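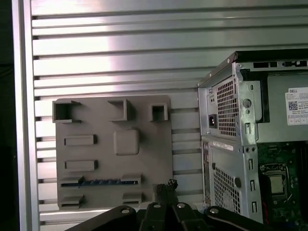 Memory module in its fixture beside the open desktop case, two-finger gripper at the board.

The assembly task at Grirkar, the student robotics club in Skaresgate, has a short rulebook: take one memory module from the fixture, seat it in the computer, touch nothing else. A clean run is worth 98 points. Stojan Softić, who coaches both teams, let each pick its own hardware in August. Team Trisow chose a parallel gripper and spent its time on approach angles.

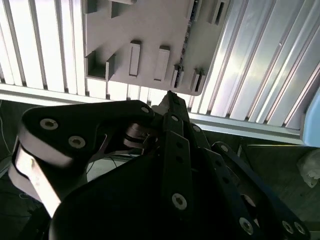
Team Tomić went with a multi-fingered hand – more joints to calibrate, and more ways to grip a thin part by its edges. Its control code stands at 1699 lines. Softić has set a limit of 2000.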